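**Notebook, Schedule Recovery Group, April, Saturday, 6:40 a.m.**

Entry continues the reserve crew work begun on the previous page. The run completed overnight without errors. Input was the Flarovitz disruption file, 628 flight legs, with crew pairings as published and no manual edits.

Purpose of the run: to determine whether delays at the Zesow base are better absorbed by holding additional reserves at the base or by lengthening the minimum connection for cabin crew. The Jacobs model was used for both cases. Version and settings are unchanged from the prior entry except as follows:

- call-out time for reserves raised to the contract value
- aircraft swaps permitted within the same fleet only
- duty limit extensions switched off

The third change should have been made before the first run. Results on the previous page were obtained with extensions on and are to be disregarded for cabin crew. They remain usable for pilots.

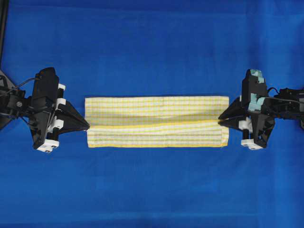
Case A, additional reserves. With three extra cabin crew on morning call, canceled legs fell from 13 to 10. All of the recovered legs depart Zesow before noon. Evening cancellations did not change. The model exhausts the reserve list early in the day and has no means of rebuilding it before the last bank of departures. Moving one of the three to afternoon call was not tested and should be.

Case B, longer connections. Cancellations remained at 13. Total delay minutes decreased, but the benefit falls almost entirely on the Cloltthorpe rotations, where connections were already tight in the published schedule. The cost is one additional crew overnight at Cloltthorpe. Hotel and ground transport have not been priced.

Maricel Fajardo reviewed the Case A output and noted that two of the recovered legs are operated by the same aircraft. If that aircraft is late out of maintenance, both are lost again, and the reserve crew is sitting at the gate with nothing to fly. The input file treats every aircraft as available from the start of the day. I agree that this is too generous. The maintenance release times exist in the operations log and can be merged by tail number.
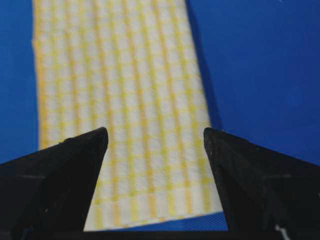

A second point from the same review concerns commuting crew. The model places a reserve at the base the moment the call-out time expires. Crew who travel in from Cloltthorpe cannot meet that time on a day when Cloltthorpe itself is disrupted. The group has no field for place of residence and is not permitted to request one. A base-wide allowance is the only practical substitute. Value to be agreed upon before the next run.

Items carried forward:

1. Merge maintenance release times into the Flarovitz file.
2. Repeat Case A with one reserve on afternoon call.
3. Repeat Case A and Case B together. Not attempted last night owing to run time.
4. Obtain the overnight cost for Cloltthorpe from crew accommodations.
5. Correct the header on the summary sheet, which still reads "extensions on."

No figures from this entry are to be circulated outside the group until item 1 is complete. Output is stored in the shared folder under the Jacobs run name, with the superseded cabin crew results moved to the archive folder.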